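Fenska Brushed Cotton Twill

Fenska is our heaviest shirting, and we're very fond of it! Cluvon weave it for us in a close 2/2 twill, then brush it on one side only, so you get a soft face and a smooth back that slides nicely over a vest. It comes off the roll at 200 gsm, which makes it a good weight for overshirts, pyjamas and children's dungarees (it hems beautifully too).

The new shade card has 13 colours. Lindsay, the mossy green, sold out by July and is back by popular request, and Dirow is a deep rust we've wanted in the range for ages — it looks wonderful with horn buttons.

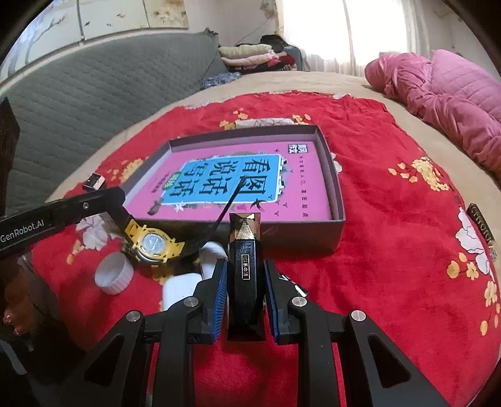

LEEDS, 15 December 2019 — All 13 shades are now in stock and cut to order from half a metre. Lindsay is limited to 90 metres until the next delivery, so please ring first if you need a long length for a workroom order.

Wash at 30 before cutting, as brushed cotton does draw in a little the first time. Use a size 90 needle and a slightly longer stitch than usual, and press from the back to keep the nap looking fresh. The brushing gives the cloth a direction, so lay all your pattern pieces the same way up and allow a bit extra for matching at the fronts.

Composition: 100% cotton
Width: 148 cm
Weight: 200 gsm
Finish: brushed one side
Sold by: the half metre
Swatches: up to 2 free per order, full shade card on request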